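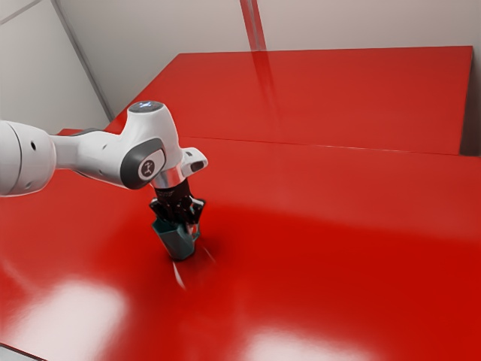

Mug task: policy holds the mug but never finishes the place

Opened by: Begoñe Miranda
Project: Plendham, simulated tabletop set
Status: fix merged, one question left open

Begoñe Miranda
Hello all, and sorry in advance for the length of this one. I've been going through the teal mug rollouts on the red tables, and the grasp itself looks lovely – fingers down into the rim, mug upright, no complaints at all. The trouble comes at the end. In 70 of 260 episodes the arm brings the mug down to the tabletop and then simply hovers there with the gripper shut until time runs out. I first blamed the checkpoint, but the older one does just the same.

Lakmal Gamage
Thank you for such a careful write-up, Begoñe! Could you try the same seeds with the reflections turned off? That red is terribly shiny, and I have a hunch the policy can't tell how far the base of the mug is from the surface when there's glare nearby. Please leave the mug and the start poses alone, so we only change the one thing.

Begoñe Miranda
Done, and you were right, or mostly right. With a matt tabletop the stalls drop to 6 out of 260. I also tried keeping the gloss and softening the shadows, which made next to no difference.

Svenja Lenz
Lovely result. I'd rather we didn't make the matt table the default, though, as the whole point of this set is to be awkward. I've added random gloss to the training scenes instead (version 2 of the table material) and retrained overnight. Stalls on the shiny table are now level with the matt one.

Begoñe Miranda
Confirmed on my side with fresh seeds, thank you both. I'm keeping the ticket open for the last 6, which all stall with the mug close to the seam between the two tables. Saturnino has kindly offered to look at the contact settings there in August.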